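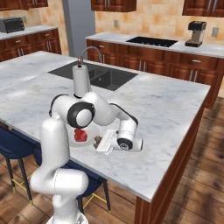
Buy the gripper last, was Mirjam Verhoeven's advice when we passed the first draft of our spending plan round, because everything else on the list tells you what the gripper has to do. We had it as the first line. We'd more or less chosen one from a catalogue before we had decided which arm it would go on, and I'm a bit embarrassed to say we had also picked the colour of the trolley.

4. Planning the purchase

4.1 What we thought we needed

So this section is about money, and about the order in which we spent it (or didn't). The Fluvdale kitchen study began with a grant that allowed for one arm, one gripper and a real worktop to put them by. Kristof wrote that budget in an afternoon and it was a perfectly sensible budget! It had the arm, the mounting, a safety stop, a spare set of fingers and a line called "sundries" that later turned out to be where all the trouble lived. What it didn't have was any way of finding out whether the arm we could afford would reach the places we wanted it to reach.

That's why we moved the simulated kitchen forward. It had been planned as a nice extra for the final year, and instead it became the thing we did before signing anything. Figure 1 is from one of the worktop runs, with the arm stretched over the island and the gripper held low, close to the plate. The sink is set into the far side of the island, so we could try the same base position for plate work and for sink work and see how badly the two pulled against each other.

Figure 1. Simulated arm at the kitchen island, gripper just above the marble worktop. Rendered view.

4.2 Reach, and where the base goes

I had always thought of reach as a number on a data sheet. You look it up, you compare it with the depth of your worktop, you feel pleased. But a kitchen island has a front edge, an overhang and stools tucked under it, and the arm has to come up and over before it gets anywhere useful. We tried 10 base positions in simulation and kept 5 for the costing, and the ones we dropped were mostly positions I would have happily paid a builder to prepare. Moving a base in software takes a minute or so. Moving a floor plate means another invoice.

We asked for quotes from two suppliers, De Haan and Raletti. De Haan quoted for the arm and mounting together, Raletti split them, and it took Dumisani and me far too long to put the two side by side (delivery was in one and not in the other, and training was hidden in a footnote). For anyone doing the same, I'd suggest sending suppliers your own blank table and asking them to fill it in. We did this on the second round and the replies were so much easier to read.

4.3 The small lines

Now for the sundries. Our first plan put 488 euros against cables, brackets, plates, stand-in food and replacement fingertips. The revised plan has nearly 2000, and I still think it's on the tight side. Fingertips wear. Brackets get drilled in the wrong place. Marites pointed out that real food has to be bought again and again if you want repeated trials, and that somebody's hours go into shopping for it and clearing up, so we now cost that as staff time and leave it out of equipment altogether.

Simulation has its own small lines too. We needed a better graphics card than the one we had, and we needed someone to build the kitchen model, and neither was free. We've put both under equipment planning in the revised budget, which our finance office at Cendale queried at first and then accepted once we had written a paragraph explaining it.

The revised order is simulation, base position, arm, mounting, and then the gripper. Mirjam has been very gracious about this. The gripper order is still open at the time of writing, as we are waiting on a price for the wider fingers, and the figures in the cost table leave that line blank.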